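Slide 6 – Teaching by remote control

Thank the audience and move directly to the method. At Utari, no motion in the garment program is written by hand. An operator performs the task through a pair of leader arms, and the two arms at the workstation follow. The joint positions and the camera feed are recorded together and passed to the Drondix training software.

Give the figures slowly. The hat task has 121 recorded demonstrations from 7 operators. Of these, 17 were removed in review, mostly for long pauses.

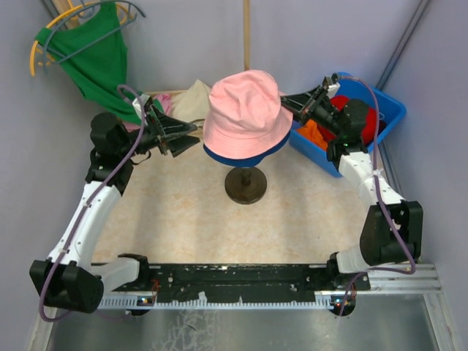 Hat task: pink bucket hat on its stand, with one arm at each side.

Explain why a hat was selected. The brim is soft and the two grippers must act together – if one side leads, the hat tilts. Operators required 35 minutes of practice before their recordings were accepted.

Pause for questions on operator training. If asked about guiding the arms by hand, state that this was tried in August and set aside for two-arm tasks, as one person could not steer both arms evenly. It remains in use for single-arm work at the Bang site.

Do not discuss the Vellolix comparison at this point. It is covered on Slide 9, after the section on review standards.

Next slide: how a demonstration is accepted or rejected.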